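Against the Matched Pair

Kitchen tongs, fireplace tools, garden shears and nutcrackers are nearly all sold on the assumption that the two sides should be identical. I think the assumption is lazy, and that it costs the user more than it saves the maker.

The case for symmetry is mostly a case about tooling. One die stamps both arms, one part number covers both, and assembly cannot go wrong. Hanna Krawczyk, who ran the hand-tool line at Makowska for 11 years, told me that a second die added 3 percent to unit cost. That is a real expense. It is also a small one. 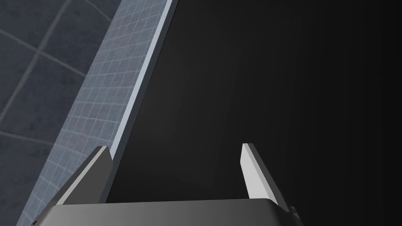 Bypass pruners are the standard counterexample. A thin blade passes a heavy hook, and the stem is cut instead of crushed. Each side is shaped for the work it does. Two opposed parts can differ a good deal in bulk and still face each other across a gap, as the thick dark plate on the left and the slimmer pale one on the right do. The difference in color has a use as well - a hand reaching for the tool can be told which side is which.

Iddrisu Laryea of Gronmont objects that asymmetric tools punish left-handed users. He is right about shears, where handedness decides which way the blades are forced. He is wrong about tongs, which can be turned over.

Makers should publish the reason for each matched pair they sell. Where the reason is the die, the price should show it. The Vosley salad tongs, at 33 dollars, do not.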